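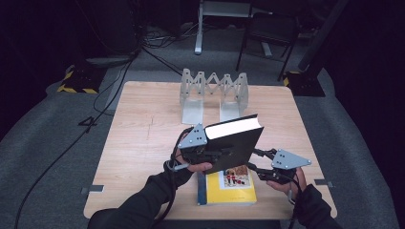
Ya-wen Mok

3. Temporary shelving on small tables

Figure 3. An expandable book holder, still empty, at the back of a light wood table. In front of it are a black hardcover, tilted up, and a yellow paperback lying flat.

Most studies of home book storage begin with the bookcase. The case is bought once, stands against a wall, and sets the order of whatever goes into it. Tilley treats it as the normal form and places everything else under "overflow." The material collected for this paper suggests that the overflow deserves a section of its own. A good part of the reading matter in daily use never reaches a case. It lives on a table, between two end supports, and it is taken down and put back by whoever needs the table next.

The holder in Figure 3 is of the lattice type. Two upright L-shaped ends are joined by linked struts that open and close like scissors, so the length of the row can be changed to suit the books. The plain bookend is older and is still more common in libraries; a trade list from 1887 kept in the Kultudus collection offers it in cast iron, sold by weight. With plain bookends the row holds only as long as the ends are heavy enough. With the lattice type the two ends are tied together, and a row can be left half filled — a point that Demar makes briefly and does not follow up.

We were interested in what happens before the first book goes in. A table row is usually built from a pile, and a pile hides most of what a reader uses to tell books apart. Only the top cover is fully open to view. The rest have to be known by an edge, a strip of spine, or a corner of color. In our notes people named books in a pile by color first and by title second, even when they owned the books and had read them. Hung reports the same for school libraries, where children asked for "the yellow one" well after they had learned to read the spine. 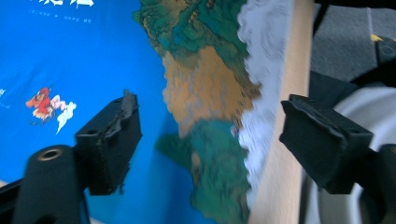
Covers with pictures complicate this. A picture is easy to remember but hard to use once the book is upright, when the spine may carry none of it. Several of the people we spoke to turned one or two books face out for that reason, at the cost of room in the row. Sigrun Lindqvist, who read an early draft, pointed out that shops do this on purpose and that the habit may come from there. We have no data on that.

Format also matters. A hardcover placed at the end of the row gives the paperbacks something stiff to lean on. When a paperback went in first and the holder was set wide, it tended to slide at the foot and had to be caught with the free hand. People who did this regularly closed the lattice before they began and opened it as the row grew. The order in which the books were picked up from the pile is taken up in Section 4.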